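生活と繊維 第5回 洗濯表示と布の縮みについて(配布メモ)

前回の続きから入りますね。綿のシャツを洗ったら袖が短くなった、という話の途中でチャイムが鳴ってしまったので。

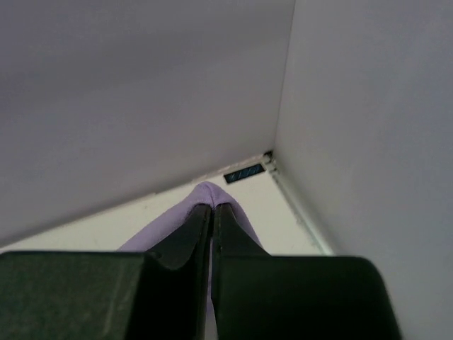
で、あの袖ですが、繊維そのものが短くなったわけではないんです。織物をつくるとき、糸はかなり引っぱられた状態で織機にかかっています。仕上げの工程でもまた引っぱられる。つまり店に並んでいるシャツは、多少なりとも「伸ばされたまま固まっている」布なんですね。水に入れると糸がふくらんで、固まっていたところがゆるむ。すると布は元の楽な姿勢に戻ろうとします。これが緩和収縮です。試験に出すかどうかはまだ決めていませんが、用語としては覚えておいてください。

綿の場合はもうひとつ、糸の膨潤が効いてきます。太くなった糸の上を別の糸が乗りこえようとすると、遠回りになりますよね。遠回りした分だけ長さが食われて、布の寸法が詰まる。ノートに波線を描いて、山を高くしてみてください。紙の上の横幅が縮むはずです(私はこれを黒板で描くのがどうも下手で、毎年ミミズだと言われます)。

■縮み率の出しかた

洗う前の布に印を2か所つけて、その間を測ります。洗って、干して、同じところをもう一度測る。減った長さを元の長さで割って100をかける。それだけです! たとえば印の間が10センチだったものが9.7センチになったら3%。たて方向とよこ方向は別々に出してください。たいていは、たてのほうがよく縮みます。織るときに強く引っぱられているのがたて糸だからです。

よくある失敗は、干しているあいだに布の重みで伸びてしまうこと。平らに置いて干すのがいちばん無難です。あと、アイロンをかけてから測る人が毎年いるのですが、かけると伸びるので、測るのが先です。印はしつけ糸がおすすめです。水性ペンは洗うと消えます(私も一度やりました)。

■毛の話は別の話

ウールのセーターが子ども用になって出てくるのは、さっきの緩和収縮とは仕組みが違います。羊毛の表面にはうろこ状のスケールがあって、濡れた状態でもまれると繊維が一方向に動いてからみ合い、戻れなくなる。フェルト化ですね。綿の縮みはアイロンで多少ごまかせますが、フェルト化したセーターはまず戻りません。リンスにつけて引っぱるといい、という話をときどき聞きます。すべりがよくなって形を整えやすくはなるけれど、がっちりからんだものをほどく力はない、と私は思っています。

防縮加工のウールは、このスケールを薬剤で削ったり樹脂で覆ったりしたものです。手ざわりは少し変わります。好みが分かれるところで、私は加工なしのほうが好きなんですが、洗うのが面倒で結局あまり着ていません。

■表示記号の読みかた

おけの形の中に数字があれば、それが洗濯液の温度の上限です。40なら40度まで。下に線が1本あると弱い洗い、2本でとても弱い洗い。おけの中に手が入っていれば手洗いで、上限は40度です。おけにバツは家庭洗濯不可。

四角は乾燥です。四角の中に丸があればタンブル乾燥、点の数が多いほど高い温度でよいという意味になります。四角の中の縦線は吊り干し、横線は平干し。左上に斜めの線が入ったら日陰で。三角は漂白で、何もない三角は塩素系も酸素系も使えます。斜線が2本入っていると酸素系だけ。丸だけの記号は業者さん向けのクリーニングの種類なので、中のPとかFとかは今日は読み飛ばしてかまいません。

勘違いが多いのは、記号が「こう洗いなさい」ではなくて「ここまでなら大丈夫」という上限を示している点です。40度と書いてあるシャツを水で洗っても、もちろん問題ありません。汚れが落ちるかどうかは別ですけどね。

■実習で使う布

今年の試験布はGadelの平織り綿と、Kashyapのビスコースレーヨンの2種類です。レーヨンはよく縮むし、濡れると弱くなるので、しぼるときは絶対にねじらないこと。タオルにはさんで押してください。洗剤は教室にあるTrerkesisの中性のものを使います。家から持ってきた洗剤で試したい人は、それはそれで面白いので、表にちゃんと商品名を書いておいてください。

布は一人最大5枚まで取っていいです。去年はまとめて持っていく人がいて足りなくなりました。端のほうは織り密度が違うことがあるので、耳から少し内側を切るといいですよ。切り口がほつれるのが気になる人は、周りをざっと縫っておくこと。ピンキングばさみも棚にありますが、レーヨンにはあまり効きません。

■次回までに

自分の服を2着選んで、組成表示と洗濯表示を書き写してきてください。できれば一方は縮んだ覚えのある服で。どんな洗いかたをしたのか、思い出せる範囲でかまいません。正直に書いてくださいね、乾燥機に入れたなら入れたと。次回はその表を見ながら、しわと樹脂加工の話に進みます。11月に入ると染色の回が続くので、汚れてもいい上着をロッカーに置いておくと楽です。

欠席した人のぶんの試験布は、教卓横の引き出しに入れておきます。

お問い合わせ:Drisedow生活科学講座 事務室(内線2670) © Drisedow 無断転載を禁じます ページの先頭へ戻る
当サイトでは利便性向上のためCookieを使用しています。 同意する 設定を変更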